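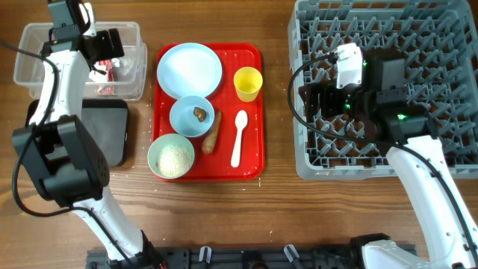 Emlyn Lougher @emlynlougher
Gripper comparison notes from the Gastthorpe bench, Monday morning. Two fingertip sets, same arms, same controller, same camera position. Task is clearing a meal tray. Long thread, mostly numbers and complaints.

Set A is the stock hard plastic finger. Set B is the Harries soft pad, glued over the same finger. The pad adds 2 mm per side, so the closed position has to be rezeroed or the motor sits there pushing against itself and heats up.

381 grasps logged across both sets. I threw out the first block because I had left the current limit at the old value on one side.

Plates first. A plate lying on the tray is the worst item for both sets. The rim sits low and the fingers want to come in under it. Set A gets under more often because it is thinner. Set B holds better once it is there.

Red tray, pale blue bowl, pale blue-white plate. The camera separates the tray from everything else with no trouble. The bowl and plate nearly touching is another matter – the segmenter merges them about as often as it splits them. Colour is no help with those two.

Bowls are easy if you pinch the wall. One finger in, one finger out. With rice in the bowl I come in from the side away from the pile and close slower. Otherwise grains go on the tray and then on the table.

The yellow cup: no meaningful difference between sets. It tapers, so set A creeps down the wall a bit under load. Set B stays put. Both made it to the rack.

Spoon flat on the tray: set A wins clearly. The soft pad rounds off the tip and rides over the handle. I tried approaching at 16 degrees off vertical and that got some of them back. Still not good enough to leave running alone.

Dish rack placement is mostly a wrist problem. The prongs are angled and close together, and the gripper body fouls them before the fingers open fully. I now limit the opening on release. Slower, fewer knocks.

Cable routing matters more than I expected. A loop that is fine at rest can snag when the forearm comes across. Leave slack at the wrist, tie it at the base joint, then run the full range by hand before powering up.

Nia Kneath is repeating the spoon runs on the Mavside controller to see if the finer current steps help with light contact. I'd guess a little.

For now: set A on the left arm, set B on the right. Spoons go left, cups and plates go right. Next job is a pad with a hard tip, if the glue holds.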